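4.3 Leveling the Plevedwood table

Level the table after assembly and again whenever it is moved to another floor. Remove the packing film from the feet before starting.

1. Place the table in its final position. Leave at least 30 inches between the curved edge and the nearest wall.
2. Set a spirit level across the top, parallel to the long side.
3. Turn the adjusting collar on the low leg counterclockwise to raise it. One full turn changes the height by 5/64 inch.
4. Rotate the level a quarter turn and repeat step 3.
5. Hold the collar still and tighten the lock nut against it with the flat wrench supplied.

Caution: Do not extend any foot past the red ring. The thread will not carry the rated load of 76 pounds beyond that point.

Note: Tables with the Luvonier foot have no lock nut. Skip step 5. 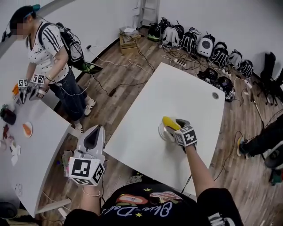

Zuzana Kolář asks whether the lock nuts need thread sealant on carpet, where her table worked itself out of level within a month. Sealant is not recommended, as it prevents later adjustment. Fit the wide carpet cups (part 51) under all four feet, then repeat steps 2 through 5.

6. Press down on each corner in turn. If the top rocks, loosen the lock nut on the leg that lifts and return to step 3.

Wipe the collars with a dry cloth. Oil attracts grit and wears the thread.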